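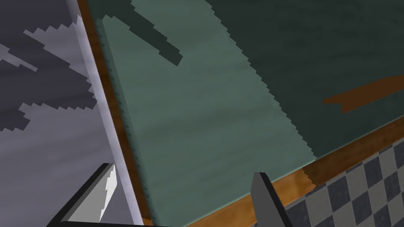

Stemdale Household Survey Kit

The Stemdale kit is a field set for teams collecting household data on income, food, housing and debt. It was put together by Merja Vainio and Clotilde Langlois for community organisations and small research offices that need usable poverty figures without hiring a survey firm.

What you get

- 2 tablets with the Skirnon questionnaire installed
- Spare battery pack and car charger
- Printed show cards for income brackets and expenses
- Interviewer manual, spiral bound
- Paper forms for backup
- Carry bag with shoulder strap

The questionnaire

The full version has 130 questions and covers wages, government payments, home-grown food, rent, energy bills, school costs and money owed. A short version with 17 questions is included for repeat visits. Both can be edited before fieldwork starts, but not once the first interview has been saved.

Answers are stored on the tablet and sent when a connection is available. Each tablet holds up to 612 completed interviews. Exports are in CSV, with a separate codebook.

Weighting and poverty lines

You enter your own poverty line. The kit doesn't supply one - lines differ between countries and programs, and most funders will tell you which to use. Household size adjustments can be switched on or off. Sampling weights need to be worked out separately and added to the export.

Hire and purchase

The kit can be bought outright or hired by the month. Hire includes replacement of faulty tablets but not lost ones. Extra paper forms are sold in pads.

Training is booked separately through Cekberg. The next group session is in April.

Page updated 14 November 2022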